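How Does a Robot Learn to Pick Things Up?

Thursday, January 25, 2018
By the Workitz Junior Science Page
4 minute read

Have you ever watched a baby try to grab a spoon? They miss it, they bash it, they drop it on the floor (and then do it all again, which is very funny unless you're the one picking up the spoon). Nobody gives a baby a list of instructions. They watch, they try, and bit by bit they get good at it.

I work on a project called Lerine, and we're trying to help a robot learn in a similar sort of way. The robot doesn't have a brain like yours. It has a computer program that gets better when you give it lots and lots of examples. And I mean LOTS! For our first job we wanted 4,000.

So where do the examples come from? Us! We hold a gripper in our hands, a bit like a big pair of tongs, and we do the job ourselves. A camera on the gripper records everything from the gripper's side of things. One go at one job is called an example, or sometimes a "demonstration" if you want to sound grand. 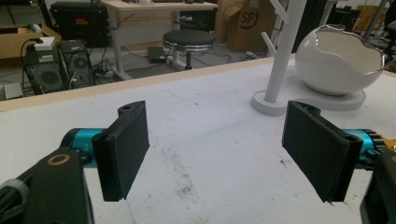 My favourite part is choosing what goes on the table. If we only ever used square blocks, the robot would be brilliant at square blocks and hopeless at everything else. We like odd shapes, so a white bowl like a cracked egg, with a shiny silver rim, is just the ticket. It's round and glossy and its edge is all jagged, so where would you put your two fingers? A tall stand with a little branch sticking out of it is a completely different puzzle. You can try this at home: pinch a mug, then a banana, then a sock, using only your thumb and one finger, and notice how your hand changes every time.

We also move things about between goes. A bit to the left, a bit further back, turned round the other way. If the bowl always sat in the same spot, the program might learn "go to that spot" and never bother looking for the bowl at all. Sneaky!

And yes, we make mistakes. By the end of August we had recorded 1,307 examples, and I threw out 19 of mine in one afternoon after I kept going too fast. My wrist was very glad of a biscuit break.

More from this page
Why Do Robots Need Maps?
Lu the Sorting Machine
A Day at the Jurkport Workshop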